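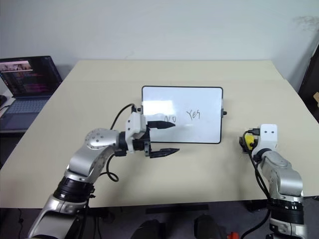
Fercombe Mykhailiuk
Workshop host and whiteboard person at Wirine

OK, small thread about my favorite thing in any meeting room: the little tabletop whiteboard. Not the big one on the wall that still has last September on it. The little one. I have so many feelings about this!

Start with the board up top. White panel, thin black border, rounded corners, and two words in thin dark marker: "no" and "Yes". You can run half an afternoon off a board like that.

I love that the Yes gets a capital and the no doesn't. I do this too when I write fast, and people in my sessions always read the capital one as the answer I'm hoping for. So now when I want a fair vote I write both words the same size and the same case, and I say them out loud in both orders.

If you've never tried a yes/no board: ask one question, prop the board up where everybody can see it, and have people point. That's the whole thing. It works for "are we ready to move on" and it works for "is there going to be soup."

Pointing beats raising hands, by the way. With hands you get the half-raise, the elbow-on-the-table raise, the person scratching their ear. With a board you have to pick a side - and then people start arguing for their side, and that's the part I come for.

Layout tip, learned over 4 years of doing this badly. Leave a big gap between the words. Mine used to be so close together that a finger in the middle could mean either one, and we once spent an entire coffee break deciding what a finger meant.

Also, write lower than you think you should. On a board that sits on the table, words along the top edge look great to whoever is standing and strange to everyone in a chair. Lower middle is a good spot for a short word.

Now, smudges. There's some gray left around the "no" up there and I recognize it like an old friend. My boards all have a cloudy patch where the word I change most often goes. Dry eraser first, then a barely damp cloth, then a dry cloth. Do it at the end of the session while the ink is fresh and you'll have a much easier time.

If it's been sitting a month (mine have), go over the old ink with a fresh marker and wipe right away. The new ink lifts the old ink. I didn't believe this until I tried it on the Nurnatska board, which had a grocery list on it that none of us remembered writing.

Thin marker or fat marker? For a small board I'm thin all the way. A fat tip fills up the space in two words and the letters close up on you, especially a lowercase e. The exception is a long table. Past 8 or 9 chairs I switch to fat and stick to one word per side.

About knobs on the sides: if your board has them, check whether it tilts before you buy a separate easel. I bought the easel. The board already tilted. The easel now holds a cookbook and is very happy in its new life.

Angle matters more than size, too. Lean it back a little and the ceiling lights stop bouncing into people's eyes. Lean it too far and it's basically a tray. I set mine, then walk around and sit in the worst chair for a second to check.

For the bigger workshops I put one board on each table with the same question on all of them. The most I've had in one room was 75 people and it was so loud and so good. Give them 30 seconds to talk before anybody points, or the quickest person at each table decides for the rest.

Next one I'm trying is three words: yes, no, and "ask me later." I'm a bit worried everyone will pick later, but I want to see it! If you've done a three-way board, tell me how you spaced it. And send me your boards, smudges and all.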